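Plurnance: regional summit statements and who walked back what

README, last touched in February

What you get

Plurnance is a collection of 2,000 public statements made by foreign ministries, regional blocs and the offices that speak for them, each one paired with whatever the same office said next on the same subject. The second half of the pair is usually called a clarification. Readers of diplomatic prose will know that a clarification is a sentence that makes the earlier sentence harder to find.

The set began as a folder on Qusai Nimri's laptop, kept during a long spell of reading communiqués for the Khasawneh newsletter. It grew from there without much of a plan, and the column names still show it.

Files

statements.csv holds the first statement in each pair
followups.csv holds the second, joined on pair_id
offices.csv lists the issuing offices, with former names where an office has been merged, split or renamed after an election
notes.txt is where the arguments are

Fields worth explaining

tone_first and tone_second: a hand-assigned score from 1 to 12. One is "warmly welcomes." Twelve is recalling an ambassador. Most of the world's diplomacy takes place between four and six, where everyone is concerned. "Deeply concerned" scores one higher than "concerned." "Gravely concerned" caused a disagreement that lasted through two drafts and is settled in notes.txt, for now.

names_other_party: yes or no. A statement that refers to "certain neighbors" or "outside forces" is a no, even when any adult in the region could supply the name.

offer_made: yes if the statement offers mediation, envoys, observers or a venue. Offers of friendship are a no.

offer_status: accepted, declined, ignored, or noted. Noted is the most common value by a wide margin.

lag_hours: time between the first statement and the follow-up. Pairs more than 60 hours apart were dropped, on the theory that by then the office has changed its mind like a normal person.

How it was labeled

Two readers scored every pair separately and then compared. Where they differed by one point the lower score was kept. Where they differed by more, the pair went to Jernberg, who used to draft this sort of thing for a living and has a low opinion of adverbs. The scoring guide is in notes.txt and should be read before anyone emails to say that "regrets" has been scored too high. It has been scored correctly.

Translations came from the issuing office where one existed. The rest were done by Femavico, and those rows carry a flag. Treat tone scores on flagged rows with some suspicion: a word that is merely stiff in one language can come out threatening in English.

Known problems

Small states are thin on the ground. They issue fewer statements and their websites go down more often.

Election periods are overrepresented, and so are the nights after them. Midnight statements score noticeably higher than the ones released at 10 a.m.

A handful of follow-ups deny that the first statement was made. These are kept, with both texts. Please don't report them as duplicates or as errors.

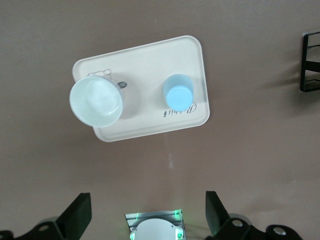 White bowl on a cream tray.

Use

Free for research, teaching and journalism. If you publish a chart, say which version you used, as the tone scores moved a little between the first release and this one. Please don't use the scores to rank countries by honesty. The set measures wording and has no way of knowing who meant it.

Corrections are welcome through the tracker. Include the pair_id and a link to the original text, or a saved copy if the original has since been improved. Corrections from the issuing offices themselves are handled the same way as everyone else's, and will be noted.

Still to do

Split "regional bloc" into blocs that meet and blocs that only have a flag
Rename the column called misc2
Add the older paper communiqués, once they've been scanned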